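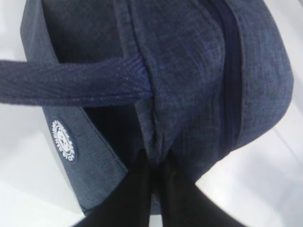 图：蓝色布包，提手和侧面的小圆标

标题：蓝色布包起毛、沾白絮，怎么清理？顺便问问提手那里要不要补

楼主 棉线头
包背了2年，上下班和买菜都用它，最近准备彻底清理一次。外面是蓝色的布，看着像牛仔布，但摸起来比牛仔裤软，织得也不太匀，有粗有细。提手是扁的织带，斜纹，颜色跟包身差不多。

现在有三个问题想问。
一是提手上老有白色的细毛，粘毛滚筒滚过一遍，过两天又有。
二是提手根部缝进包身中间那条缝里，我拎重东西的时候听见过一次线响，翻开看没断，不知道要不要提前加固。
三是侧面有个白色的绣标，圆的，边上一圈齿。我怕水洗以后蓝色染到白标上。

包的牌子是Mistetti，在Nullenwood的小店买的，水洗标我当时嫌扎手剪掉了，所以不知道能不能机洗。

1楼 南窗晒被
水洗标剪掉了就一律按手洗处理。冷水，中性洗衣液，泡的时间不要长，十分钟以内。蓝色的布第一次下水多半会掉色，先拿白毛巾沾湿，在包底不显眼的地方压一分钟，看毛巾上有没有蓝。

有蓝就单独洗，绣标那块别泡。

2楼 阿茂修包
先说提手。楼主图里织带的头是塞在折边下面再缝的，这种做法从外面看不到里面缝了几道。你把包翻过来看里子，如果里面有包边条，就沿着包边条摸，摸到硬硬的一道一道就是回针。只有一道的话建议加固，有两道以上先不用管。

线响不一定是线断，也可能是织带在缝里挪了一下。拎重物的时候用手托一下包底，比补线管用。

3楼 棉线头（楼主）
回2楼，刚翻过来看了，有包边条，摸着像两道，但是其中一道中间有一段是平的，大概是跳针。跳针要紧吗？

4楼 阿茂修包
跳针的那一段自己补几针就行。不用拆。用粗一点的涤纶线，别用棉线，棉线泡水以后容易松。针从原来的针眼里走，布上不要扎新的眼。

5楼 Benedita Marinho
我有一个差不多的包，直接扔洗衣机洗的，装洗衣袋，轻柔档，洗了好多次没坏。你们是不是太小心了。

6楼 南窗晒被
回5楼，你那个包没坏不等于别人的也不坏。我就洗坏过一个，里面有一层薄海绵，甩干以后海绵折了一道，再也没弹回来，包身上一直有个坑。楼主的包看着也是鼓的，里面有没有夹层？

7楼 棉线头（楼主）
有夹层，捏着是软的，不知道是棉还是海绵。

8楼 Benedita Marinho
我那个没有夹层，就是一层布加一层里子。有夹层的我没洗过，这个我收回。不过单层布包机洗我还是觉得没问题。

9楼 旧物架子
有夹层的不要拧，也不要甩。洗完放在大毛巾上，毛巾卷起来压，把水压出来，再换一条干毛巾塞进包里撑着，平放阴干。不要挂提手晾，湿的时候包很重，全吊在那两个缝头上，楼主本来就担心那里。

另外中间竖着的那条深色的是拉链吗？是拉链的话洗之前拉上，洗完拉开一半晾。

10楼 棉线头（楼主）
是拉链，颜色比包身深。平时很顺，就是冬天容易夹到里子。

11楼 旧物架子
夹里子的话，把拉链旁边的里布往外抚平，沿着拉链缝一道暗线，离齿半厘米左右，里布就不会往里跑了。拉链头上不要抹油，会渗到布上，抹一点白蜡烛就可以。

12楼 线轴
关于白毛，我觉得大家没说到点子上。先分清楚是外面沾的还是布自己出的。拿镊子夹一根往外拉，一拉就下来的是外面沾的，拉不动、根在布里的是纱线磨出来的毛。

外面沾的，用湿的橡胶手套顺着织带的斜纹抹，比滚筒干净。滚筒的胶会留在布上，过两天更沾毛。
自己出的毛，用小剪刀贴着布剪，或者用剃毛器。不要揪，揪一根松一片。

13楼 棉线头（楼主）
试了镊子，夹了几根都是一拉就下来，应该是外面沾的。可能是跟我的白毛衣蹭的。手套的办法明天试。

14楼 南窗晒被
剃毛器我不同意用在这种布上。布本身就有粗有细，粗的地方凸出来，剃毛器刀网贴上去会先削到粗纱，削几次就薄了。剪刀慢一点但是稳。

15楼 线轴
刀网调到最高一档不会削到，我用过。

16楼 南窗晒被
好的机器有高低档，便宜的没有。楼主没说有什么机器，就别先推荐了。

17楼 线轴
行，没有调高低档的就用剪刀。

18楼 Glenys Grimshaw
绣标怕染色的话，有个简单办法：整只包都不下水。里面用吸尘器的小扁头吸一遍，外面用拧得很干的布擦，脏的地方用软牙刷蘸一点洗衣液的泡沫刷，只用泡沫，不用水。刷完再用干净湿布擦两遍。我家几个包都是这么弄的，一年一次。

19楼 小满仓库
18楼这个办法我试过，浅色包可以，深蓝的包容易留水印。擦一小块，干了以后那一圈边会比别处深，看着像汗渍。要擦就整片擦，从缝线擦到缝线，不要只擦中间。

20楼 Glenys Grimshaw
同意，要擦到缝线为止。我漏说了。

21楼 阿茂修包
绣标补充一点。白标被染蓝以后不要用漂白水点，漂白水会顺着线走到旁边的蓝布上，布上多一圈发黄的印子，那个没法救。轻微染色用吸色片打湿敷着，盖保鲜膜，过一个小时看一次。

22楼 过路的橘子
有人用过Gravorar的布面喷剂吗？店里的人说喷了防水防沾毛。楼主可以洗完喷一层。

23楼 旧物架子
没用过这个牌子，说说一般的喷剂。喷了以后布会硬一点，颜色可能深一点，绣标上不要喷，喷之前拿纸胶带把标盖住。能不能防毛我怀疑，毛是静电吸上去的，跟防水没关系。

24楼 过路的橘子
那就当我没说防毛。防小雨总行吧。

25楼 旧物架子
防小雨行。

26楼 棉线头（楼主）
谢谢各位。我打算先不整只下水，按18楼和19楼的办法整片擦，擦完看干净程度再决定。提手跳针那段先补了再擦，免得擦的时候扯到。家里只有棉线，明天去买涤纶线，深蓝的。

27楼 阿茂修包
线的颜色宁深勿浅。把线拉出来单根搭在织带上看，别看整轴，整轴的颜色看着比单根深。

28楼 Benedita Marinho
包底也看一下，我的包最先磨破的是底部两个角。楼主的是圆的，没有硬角，可能磨得慢，但是收窄打褶的地方会藏灰，擦的时候把褶撑开。

29楼 棉线头（楼主）
包底确实有灰，刚才撑开看了，褶里一条灰线。已经用牙刷干刷掉了。

30楼 小满仓库
干刷要放在湿擦前面，顺序别反，灰遇水就成泥了。

31楼 棉线头（楼主）
更新一下。线买到了，跳针那段补了6针，从里子那边走的，外面看不出来。橡胶手套抹提手很好用，抹了两遍，织带缝里还剩几根很短的，用镊子夹掉了。

湿擦只擦了前面那一片和侧片，从缝到缝擦的，晚上擦，早上干透，没有水印。白毛巾上有一点点蓝，绣标周围我用棉签擦的，标没变色。

32楼 南窗晒被
白毛巾上有蓝，说明还在掉色，近期别跟浅色衣服一起背。尤其下雨天。

33楼 棉线头（楼主）
好，白毛衣这阵子不跟它一起穿了。

34楼 线轴
平时收起来的时候放在布袋里，不要用塑料袋，闷。

35楼 过路的橘子
塑料袋我用了好几年没事，开着口就行。

36楼 线轴
开口的跟没装差不多，灰照样进。

37楼 旧物架子
收的时候里面塞点旧毛巾，别压扁，有夹层的包压出折痕很难恢复。别塞报纸，油墨会蹭到里子上。提手放平，不要折在包身下面。

38楼 Pal
刚看到这个帖子。问一下，我的包也是这种布，但是提手上的斜纹已经磨平了，亮亮的一块，还能恢复吗？

39楼 阿茂修包
磨亮的恢复不了，纱已经压扁了。可以用蒸汽熨斗悬空喷一下，再用软刷逆着刷，能好一点，保持不了多久。实在介意就换织带，买织带的时候量宽度，量两头没磨过的地方，中间磨过的会变窄，25毫米的可能只剩24。

40楼 Pal
明白了，那我换织带。缝头那里要拆开中间的缝吗？

41楼 阿茂修包
要拆，只拆织带那么宽，两边各多拆一厘米。拆之前拍照，新织带塞进去的深度照旧的来。另开一帖发图吧，看不到你的包说不准。

本帖浏览 1,872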